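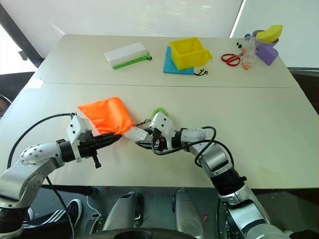

Fig. 4. Yellow bin and white box at the back of the worktop.

4.2 Setting up the Hollard bench scale

1. Place the scale on a firm, level surface away from draughts and direct sunlight.
2. Turn the four feet until the bubble sits inside the ring.
3. Connect the mains adaptor and press ON. Wait for the display to show zero.
4. Hold CAL for five seconds. The display shows 1000.
5. Put the 1000 g weight in the centre of the pan. Do not touch the worktop until PASS appears.
6. Remove the weight and check with the 100 g weight.

Note: If the reading drifts, switch off, wait two minutes and repeat from step 3. Error 261 means that the feet are not level.

Caution: Never load the pan with more than 539 g while the display is flashing. Do not lift the scale by the pan.

Repeat the calibration each January and whenever the scale is moved to another room.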